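LISTBY ALLOTMENT AND GARDEN SOCIETY
Minutes of the November meeting, held in the Reading Room at 7.30 pm

Present: Snædís Bech (Chair) and 4 members of the management group. Apologies were received from the Usville plot representative.

1. Minutes of the previous meeting
Agreed as a correct record and signed by the Chair.

2. Matters arising
The lower gate has been rehung. The lock remains stiff and Plodemow has been asked to return. The query over the boundary hedge with Usville is still open; the parish has acknowledged our letter but has not replied in full.

3. Finance
The balance of the general account stood at £1000 after payment of the autumn water bill of £252. It was agreed that plot rents should stay at their present level for the coming year. Two rents are outstanding and reminders will be sent.

4. Grass cutting
The Plodemow contract ends in the spring. Members were content with the main paths but noted that the strip behind the water tanks had been missed twice. Resolved: to renew for one year, with the strip named in the schedule of work.

5. Seed order
The joint order will again go through Ogundipe. Forms must be with the Chair before the next meeting. Requests for potatoes are to be listed separately.

6. Spring produce table and storage
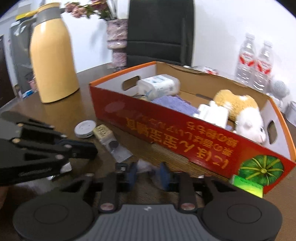 Members considered how seed packets and small produce should be set out at the spring sale. The trays used last year had become damp in the shed and were thrown away. The Chair proposed long open cardboard boxes, of the kind with a red side panel and a green pumpkin printed in the corner, as these would suit the length of the tables. Agreed, provided that they are stored indoors. Prices are to be written on card and fixed to the table.

7. Any other business
A request to keep hens on plot 2 was deferred until the tenancy rules have been checked.

The meeting closed at 8.50 pm.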